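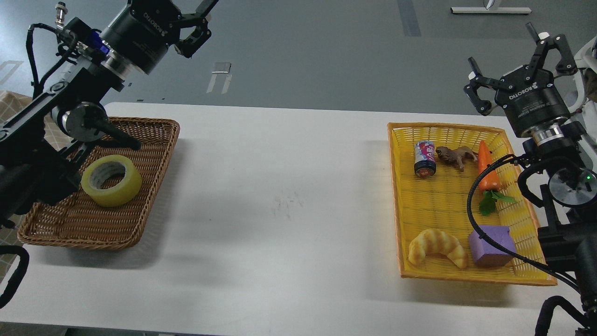

Okay, a few people asked what I do all day at the Trorville lab, so settle in, I've got a cup of tea and my arms are tired. Short thread on teaching a two-armed robot to move things from one basket to another.

The job is called Dredar (no idea, I didn't name it). We're after 1,385 good runs of basket-to-basket pick and place. I drive both arms, the system records the cameras and the joints and the grippers, and later a model learns from all of it. I'm at 600. Six hundred! My mum thinks I play with toys for a living and I can't really argue.

The yellow basket has been the favourite for me and the worst for the grippers. It's a plastic lattice, so a fingertip loves to poke through a hole and then you're lifting the whole basket along with your croissant. Wicker is much kinder. You bump it and it just sort of shrugs.

Difficulty ranking, from my own suffering. Foam cube: lovely, squishes, forgives everything. Toy croissant: fine if you go across the middle, hopeless at the tips. Carrot: grab the orange bit, never the leafy top. Drink can: rolls the second you look away. Packing tape lying flat: my nemesis.

The trick with the tape is one finger down through the hole in the middle and one outside, then pinch the wall of the roll. Took me most of a morning to work that out. Now I do it every time, and now I've been told off for doing it every time – the model needs to see more than one way to pick something up. Fair enough, I suppose.

Same with the colour of things, by the way. If the yellow basket is always on the right, you end up with a policy that thinks "go right" and couldn't care less about yellow. So we swap ends, turn the baskets a bit, tip everything out and chuck it back in. My neat-freak side hates it.

Cables! Nobody outside the lab ever asks about cables. There's one on the right arm that droops over the basket when the wrist comes round, and I used to keep tucking it away between runs. We've decided to leave it. It'll droop when the robot's working by itself too, so the model may as well get used to peering past it.

Question I get a lot: do you throw out the runs where you drop something? Depends! If I drop the can, go back and pick it up properly, that stays in, and it's gold. If I drop it on the floor it's binned. 234 binned so far, and a fair whack of those were me sneezing or reaching for a biscuit.

We did try training on an early batch, with the Grerneo software doing the heavy lifting. It got the cube across and then hovered over the little brown animal for ages like it was having second thoughts. I've never related to a machine more.

Next up is 4 new objects, and I've put in a request for a sock. Back to it after lunch, tape first.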